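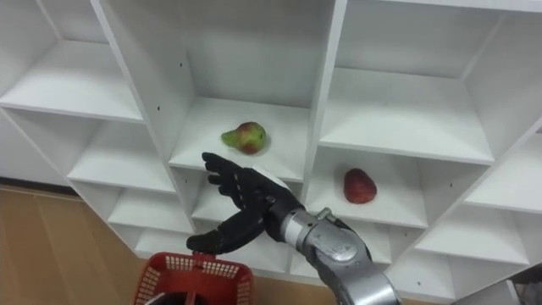
How Does a School Buy a Robot?

Robots cost a lot of money. Before a school, a library or a store buys one, people spend weeks planning. They ask what job needs doing, how much they can spend and what else they will have to buy along with the robot. This page explains how that planning works.

Start with the job

It is easy to start by picking a robot you like. Planners start with the job. A job should be small enough to write in one sentence. "Help in the kitchen" is too big. "Take fruit off a shelf and put it in a basket" is a good size.

Look at the hand in the photo. It has four fingers and a thumb, with joints that let them bend. There is a pear in one cubby and a red apple in another, and a red plastic basket is under the thumb. Each fruit has a different shape, so a planner would write down both. A hand that is good at holding an apple might have trouble with the narrow end of a pear.

Does it need fingers?

Not every robot hand has fingers. Some robots use a gripper with two flat parts that squeeze together. Others use a suction cup, like the ones that stick to a bathroom wall. These are usually cheaper than a hand with fingers, and they have fewer parts that can break.

If all the things you want to move are boxes of the same size, a suction cup may be enough. If the things are round, soft or all different, a hand with fingers may be worth the extra money. Planners call this "matching the tool to the task."

Making a budget

A budget is a plan for money. It shows how much you have and what you will spend it on. For a robot, the list is longer than most people expect:

The arm
The hand or gripper
A computer to run it
A table or stand that does not wobble
Safety equipment, such as a stop button
Training for the people who will use it
Spare parts
Repairs

The arm and the hand are paid for once. Repairs and spare parts come up again every year. A budget needs room for both kinds of cost.

Try it: the Noltmont School budget

The Noltmont School wants to start a robot club in September. The club will not buy a big arm. It will rent a small one from a company called Wundside. Kelechi Ogundipe teaches the club, and she has to work out the cost.

Renting the arm for one school year costs 354 dollars.
A box of spare parts costs 142 dollars.

354 + 142 = 496

The club needs 496 dollars for the year. If the club needs 2 boxes of spare parts, the cost goes up by another 142 dollars, to 638 dollars. Ms. Ogundipe puts the second box on a "maybe" list. She will buy it if the first box runs low.

Rent or buy?

Renting means you pay to use something and then give it back. Buying means you keep it. Renting costs less at the start, and the company often does the repairs. But if you rent the same robot for 5 years, you could end up paying more than the price of a new one.

Garba Garba plans equipment for the Iyamu Library. He rents a machine first and buys it later if people use it enough. "I want to see it do our job in our building," he says. "A video from the company is a different building."

Measure the space

An arm needs room to reach and room to turn. Before ordering, planners measure:

How high the shelf is
How deep each cubby is
How wide the openings are
How far the arm must stretch
Where the nearest outlet is

A hand has to fit inside the cubby with the fruit in it. It also has to open its fingers once it is in there. Changing the shelf can be cheaper than buying a different arm, so planners check that too.

Words to know

Budget - a plan for how to spend money
Gripper - the part of a robot that holds things
Joint - a place where two parts meet and can bend or turn
Quote - a price a company gives you before you buy
Rent - to pay to use something for a while

Your turn

Pick a job at home, such as putting socks in a drawer. Write it in one sentence. Then make a list of everything a robot would need to do it, and measure the space where it would work. Ask a grown-up to help you find out what one thing on your list costs.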